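The Pink One

My aunt Rasha Yammine left me her sweaters. She left my cousin Dennis the car, which I want it on record I never wanted, and she left me four drawers of knitwear and a note that said "fold them right."

So on a Saturday in August I drove over to her place on Besia Street with two tote bags and a bad attitude. The plan was simple. In, drawers, bags, out, lunch. I had told Gladys I'd be at her house by one.

You have to understand that Aunt Rasha ironed dish towels. She once refolded a napkin while I was still using it! And I am a person who keeps my clean clothes in a heap on a chair and pulls from the bottom. She knew this. She'd seen the chair. I think the note was her idea of a good time.

The first drawer was all gray and navy, work stuff, from back when she ran the front desk at Rathnayake. I just lifted those out in a stack and they stayed folded, like they were scared of her. Second drawer, same. I was making terrific time.

Then I got to the third drawer and the pink one was on top.

I knew it right away. She wore it the day she picked me up from the bus station after I quit school, when I had one suitcase and no story worked out yet. She didn't ask. She drove 118 miles home talking about a soup she'd had in Cisham that was too salty, and whether she ought to write to the restaurant, and what she'd say if she did. By the time we pulled in I was helping her with the second paragraph.

Anyway, I picked it up by the shoulders (wrong, you're supposed to slide a hand underneath) and it came open all over me, sleeves everywhere. So now I had to fold it. Right.

I spread it out on her bed, on the blue sheet, and stood there trying to remember. Buttons up or buttons down? Sleeves first, I was pretty sure. She'd shown me maybe a dozen times, and every time I'd said "uh huh" and looked out the window. I did one sleeve and the collar bunched up. I flattened the collar and lost the sleeve. I got a thing that looked like a loaf of bread, shook it out, and started over.

Gladys called at twenty past one.

"Are you dead?" she said.

"I'm folding a sweater."

"Just the one?"

I told her about the bus station. I hadn't told anybody about that, so it took a while, and she didn't say anything smart, which for Gladys is a real effort. When I was done she said, "Buttons down. My mother did buttons down. Then thirds."

I put the phone on the pillow, on speaker, and rolled up my cuffs.

"Okay," I said. "Thirds. Go slow."

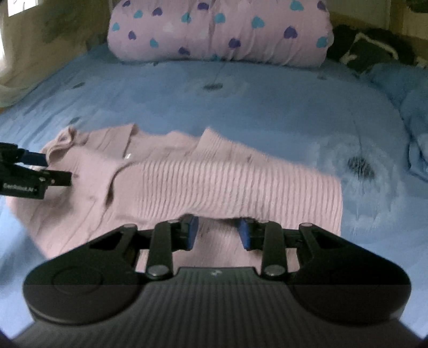
The pink sweater on the blue sheet, before thirds.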